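What I learned about tidying a counter from teaching an arm to do it

My day job has me teaching a robot arm to clear a kitchen table, and I swear it has done more for my own kitchen than any organizing book I ever bought. We run it at Stilteo with a practice kitchen (toy food, real clutter!), and the question we've been chewing on since April is pretty plain: does it learn faster if every practice round starts from the same neat layout, or if we mess the table up each time?

We recorded 500 rounds with the same starting layout and 500 with everything shuffled. Then we tested both on tables the arm had never seen. The shuffled one won by a lot, and it was less fussy about where the plate ended up. My coworker Emiliano Mansilla had bet me lunch on the tidy one, so that was a nice sandwich. 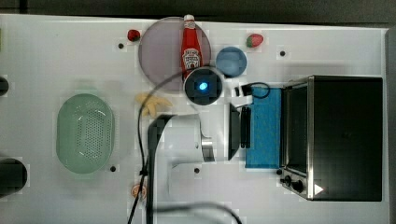

Filed under: Counters & Clutter

The shuffled rounds look a lot like my house on a weeknight, with the ketchup lying across a plate and bananas wherever there's room. So, a few things I've carried home.

Pull stuff away from the oven door first. A blue block right in front of the toaster oven is a small thing, but anything parked there is in the way of the next job. I do a quick sweep of that spot before I even turn mine on.

Unstack before you sort. The arm had a much harder time with a bottle resting on a plate than with the same two things side by side, and when I'm tired so do I. Lift the top thing off, set it down somewhere clear, then deal with the plate.

Give the colander a home and quit moving it. Mine used to wander all over and it eats so much space! It hangs on a hook by the window now.

Deal with cords early. I use two of those stick-on clips from Masotine on the back edge of the counter and they've held up fine, although I did have to wipe the grease off with rubbing alcohol before they'd stick.

If you're teaching kids to clean up, don't set up the same mess every time. I tried it with my two after we got our results, scattering things differently each night, and after about 4 evenings they'd stopped asking me where the bowls go. Not a study, just my kitchen, and the little one still puts fruit in the silverware drawer.

Next round we're trying different lighting. I'll post the numbers when I have them, and if you've got a good trick for sticky ketchup caps, please leave it in the comments.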